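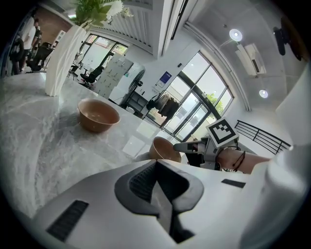 Fig. 1. View from one gripper, second gripper with its marker on the right, two bowls on the counter.

Lecture 5: from handheld demos to a policy

Reminder, reading for today was the Huruvine notes, sections on calibration and time sync. Skim is fine.

Pose first. Each gripper gets its own trajectory from visual SLAM. Two grippers = two maps, need one common frame. Marker detection gives the relative pose when one camera sees the other tool. Corners -> PnP -> transform. Don't trust a single detection, flips happen at shallow angles. Take the median over a window.

Things that break tracking
- shiny surfaces (polished counter, window reflections move with the camera)
- people walking in the background
- own housing in view: mask it, always. same mask for every episode
- bright windows, exposure jumps

Observation: image + relative pose + grip width. Actions relative to the current pose, not the map origin. Latency: measure it, teh defaults in Tekico are wrong for our setup.

Homework: run the sync script on the 47 demo set, plot relative pose, mark any flips. Drop episodes with lost tracking, say how many and why. Due April 3, 2020.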